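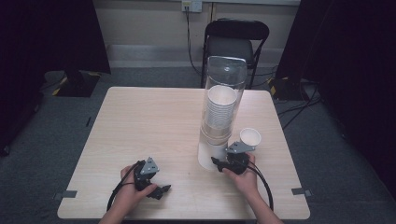
Falling for Seaweed: How I Ended Up with a Wall of Other People's Algae

I went to the Holroyd sale in February for a bookcase. I want that on the record, as my family tells the story differently. There was a nice glass-fronted one on page two of the catalog, I had measured the wall, and I had a number in my head that I was not going to go past. I got outbid in under a minute, and since I had already paid for parking I stayed. Four lots later up came a battered green album with "Ocean Flowers" stamped on the front in gold that had mostly rubbed away, and my hand went up as if it belonged to someone else.

What I'd bought (for a good deal less than the bookcase!) was a Victorian seaweed album. If you've never seen one, picture a scrapbook where every page holds a real plant, pressed so flat and so fine that your first thought is that somebody painted it. Pink feathery ones, olive ribbons, a green one like a scrap of wet silk. I ran my finger over the edge of the first page at the checkout desk, felt the tiniest ridge, and was a lost woman from then on.

Collecting seaweed was a genuine craze in the 1800s, on both sides of the Atlantic. People took the train to the coast with a basket and sturdy boots and came home with a bucketful of slimy treasure. A lot of them were women, and I think about that a good deal. Most of the doors in science were shut to them, but the beach was open, and some of them got to be really expert. They wrote to each other and swapped specimens through the mail, and they sent the odd ones to the professors. Plenty of those pressed plants are still sitting in museum cabinets.

Others just liked the look of the stuff, and made albums the way my grandmother made quilts. Mine is somewhere in between. The maker wrote Latin names under maybe half the pages in a tiny brown hand, got a few of them wrong, crossed those out and tried again. On one page she (I always say she, though I can't prove it) has written "Bater, after the storm, very cold." I love that line more than I love most novels.

So of course I went to Bater. It's a small place, a shingle beach with a harbor wall and one cafe, and I walked up and down it at low tide in entirely the wrong shoes. I found the pink feathery one. It was stuck to a rock and looked like something you'd pull out of a shower drain. I nearly walked past it! Then I dropped it in a jar of seawater and it opened up, every branch, and there was page six of my album floating in front of me.

That is the whole trick of pressing seaweed, by the way. You let the water do the arranging. You fill a shallow tray, float the plant in it, slide a sheet of heavy paper underneath, and tease the branches out with a paintbrush while they're still swimming. Then you lift the paper, slowly, at a slant, and the water runs off and leaves the plant lying just how you put it. Or it runs off and takes the plant with it into a clump in the corner. My first nine were clumps.

After that you cover it with a piece of muslin or old cotton sheet, add blotting paper on both sides, and put the lot under something heavy. Change the blotters every day until it all feels dry. The clever part is that a lot of seaweeds have enough natural gum in them to stick themselves to the page, so no glue is needed. Some of the leathery brown ones won't stick for love or money, and they shrink as they dry and pull the paper into a potato chip. The Victorian lady had the same trouble. Page 11 of my album has been buckled for well over a century.

I use a watercolor paper now, hot press, the smooth kind. I started out on a pad of Trorkov student paper left over from a class I never finished, and it's fine for practice but goes yellow if you leave it on a windowsill. Spend the extra if you mean to keep anything. And rinse the plant in salt water, never fresh, as the delicate reds can bleed their color in tap water before you've even got them onto the tray. I lost a beautiful one that way and sulked for an evening.

If you'd rather buy than press, albums do turn up. I keep a search running on Grendeo and look at it over breakfast, which is a dangerous time for me to be near a payment button. Complete albums with locations written in them are the ones the serious people chase, and the prices go up accordingly. Single pages are much easier to find, though it makes me a bit sad to see them, because somebody has nearly always taken a blade to a book to get them. I've bought a few anyway. They were already cut, I tell myself, and they needed a home.

Look at the paper first. Brown spots are common and most of us live with them. Little trails and holes mean bugs have been at it, and you want to be sure they've moved out before you put it on a shelf next to anything you care about. Ask if the specimens are loose. Ask for a picture of the back, too! I've found shopping lists, half a poem, and once a laundry mark, and sellers almost never mention them.

Keep them out of the sun. I have mine in a dim hallway behind UV glass, and I still swap them around every few months. The greens go first, fading to a sort of weak tea, while the pinks will hang on for ages if they're treated kindly. An album that has stayed closed in a drawer can be as bright inside as the week it was made, and opening one of those is a proper thrill. Turn the pages flat, with a hand underneath, and please don't let anyone do the flicking thing with their thumb.

One more bit of advice, which I got from a park ranger while I was ankle deep at Bater. Take only what has washed loose, and only a little of it. Check the rules for the beach you're on, as some don't allow any collecting. The best hunting is after rough weather anyway, when it's all lying there in heaps along the tide line and you can poke through it with a stick, smelling terrible and perfectly happy.

I've got roughly 200 pressings now, counting the bad ones, and 40 or so that I'd let a stranger look at. I write the place under each one and a few words about the weather. My handwriting is worse than hers and my Latin is no better. I still haven't got a bookcase, and the albums are in a pile on the floor where it was supposed to go.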